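Week 11 handout: notes from our visit to Plaltari

Hi all! I typed these up on the bus back from Allville, so forgive the jumps. Bring them to lab, we'll lean on them.

Danai Koutsoukos showed us the dumpling task first, and I was so glad she did (you've all heard me go on about soft objects). A steel block is easy. Squeeze a dumpling a little too hard and you've got filling on your gripper! Her group has logged more than 3,000 grasps so far, and she told us the first 400 were mostly thrown out because the finger force was set too high.

Things to write down: where the wrist camera sits, what it can see once the fingers close in, and how the cables are routed. Cables matter! A stiff one tugs on the wrist and your nice calibration drifts.

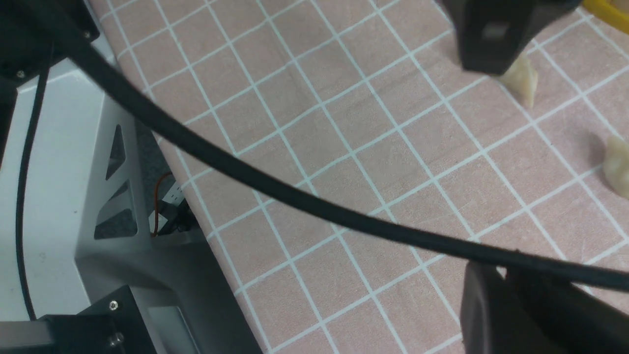
Somebody asked why they don't just use suction. Danai's answer was that pleats leak air, so the cup never seals well. Try sketching that before lab.

For next time, read the Borkowska chapter on contact, up to page 90, and come with one question for the Jikness people.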